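Spoon sorting day! I have been looking forward to this all week.

Background for new people: we're getting the cutlery ready for the Dellora holiday supper in December. 200 guests, and every single one of them gets soup AND dessert. You can do that math.

People in Dreltville have been so generous. A whole box came over from Vunddale too, 44 spoons, and hardly any two of them match. I love it.

My system is bins. One bin per kind, mat underneath so nothing slides or clatters. Plain silver ones are easy. The colored handles are where it gets fun (there's a teal one I would happily keep for my own kitchen). 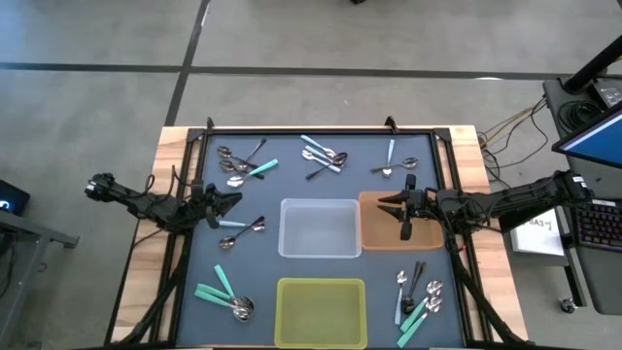
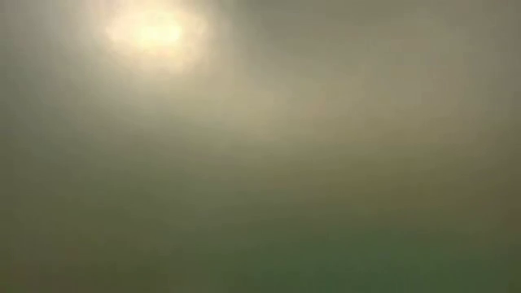 Spoon day, 28/11/2019

Light blue handles: do they go with the teal or get their own bin? I'm leaning own bin. Tell me if you feel strongly!

Also I said I'd stop at 100 today and I already know I won't. It's so satisfying once you get going.

Still short on dessert spoons, so if you have a drawer full of odd ones, bring them by. Bent is fine, scratched is fine, ugly is more than fine. I'm here till 7.

Forks next week!! Fewer colors, sadly, but I'll find something to get excited about.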